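Ternwood Forums > Computers and Electronics > Repairs and Refurbs

Thread: Old office towers – heatsink off, one stick of memory, worth carrying on?
25 replies, showing page 1 of 2

slowsolder
Joined: November
Posts: 43

Picked up three of the same black towers from an office clearance. Paid very little for them so I'm not precious about it. The plan is one good machine for the spare room and the other two for parts or to pass on.

I've started with the tidiest. Side panel off, case on its side on the metal bench, cooler off so I could look at the processor. One stick of memory in it. I've left the supply in place for now and the cables are more or less as I found them.
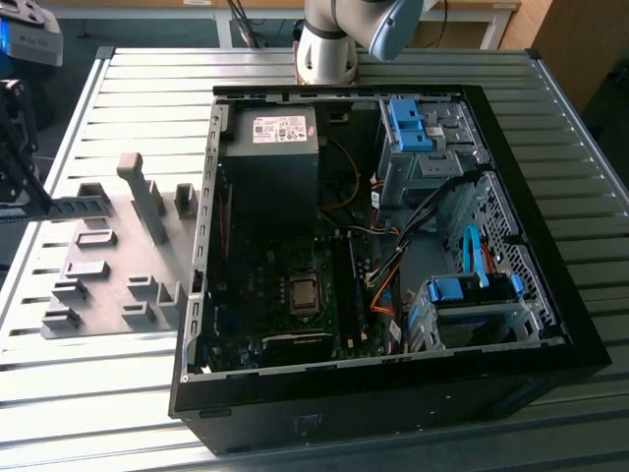
Questions before I go further. Do I need to take the board out to clean it properly, or can I do it in the case? And is the supply worth keeping at this age? It has been sitting in a cupboard for a few years according to the chap who sold it. I have paste, isopropyl, a soft brush and a can of air.

hobbinlow
Posts: 1,208

Do it in the case. Taking the board out of one of these office machines is a lot of faff for no gain unless you've got a fault. Brush and air, panel off, outside if you can. Hold the fan blades still while you do it.

Wipe the top of the processor with isopropyl and a lint-free cloth, leave it in its socket, new paste, cooler back on. Ten minutes.

marl_pit
Posts: 377

Disagree with the above. If it's been in an office for years there will be fluff behind the board and round the front panel where you can't get at it. I always strip them right down. Take a photo of the front panel header first or you'll be sat there later with the power switch lead in one hand and a manual in the other.

I do like the blue plastic in these. Blue means it comes out without a screwdriver, on most of the office makes anyway. Lift the latch on the drive cage and see if it swings up or slides. Much easier to get at everything with the cage out of the way.

hobbinlow
Posts: 1,208

Fluff behind the board does nothing. I've run machines for a decade with it there.

marl_pit
Posts: 377

And I've had one short out on a loose screw that had got behind there. Your choice.

slowsolder
Posts: 44

Thanks both. I'll probably go in the middle – clean it in the case, and strip it down only if it plays up.

Tried the latch. Stiff but it moves. I didn't force it because I'm not sure whether the drive cables need to come off first.

tea_and_torx
Posts: 590

Yes, cables off first. Data lead and power lead, both ends of the data lead if it's short. I've seen the plastic break on a board socket when somebody swung the cage up with the lead still attached.

On the supply, test it before you decide. Sitting in a cupboard isn't great for the capacitors but most are fine. Check the plug as well as the wattage before you buy another, because a lot of office machines don't take a standard one. I bought a Prelier unit for one last year and had to send it back.

Ploltden still do reconditioned ones if you ring them. The website is hopeless.

slowsolder
Posts: 45

Didn't know that about the plugs. I'll check the label and the connectors tonight.

Slight change of subject. When I get the boards and cards out of the other two I want something better to keep them in than a shoebox. I've been looking at printed holders, plain grey plastic, a flat plate with raised bits on it and slots you can stand a narrow board in. Nothing clever about the shape, and it's small enough to sit inside a bare case while you're working. 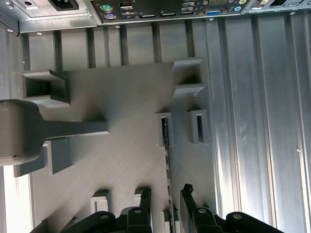

What I like is having the board upright with its edge held, so you aren't putting it down on its pins or on top of a screw. Has anyone printed their own, and what did you use for the slot width? I'd sooner get it right first time than keep filing.

pinbender
Posts: 82

I've printed similar. Make the slot a touch wider than the board and test it with a short piece before doing the whole plate. Every printer comes out slightly different so my numbers won't help you much. The layer lines on the flat part don't matter but clean up the inside of the slot or it'll drag on the components.

hobbinlow
Posts: 1,208

Anti-static bags and a shoebox. Costs nothing.

pinbender
Posts: 82

Bags are fine for storage. A holder is for when you've got both hands busy. Two different jobs.

marl_pit
Posts: 377

Ordinary printer plastic isn't anti-static, so don't store anything in it long term. On the bench I wouldn't worry.

For once I agree with hobbinlow about the bags.

tea_and_torx
Posts: 590

Sárközi sell the bags in packs of 25 if you haven't got any. The memory goes in one of those as well, not loose in a drawer.

slowsolder
Posts: 46

Bags ordered. I'll do a test slot at the weekend.

Supply label checked and the connector isn't standard, so thanks for the warning. I'll test the old one on Thursday when I can borrow a meter, and ring Ploltden if it's no good. Paste and cooler after that.

hobbinlow
Posts: 1,208

Put a second stick of memory in while it's open. Same speed, same size. You've got two more towers to rob it from.

Page 1 of 2 – Next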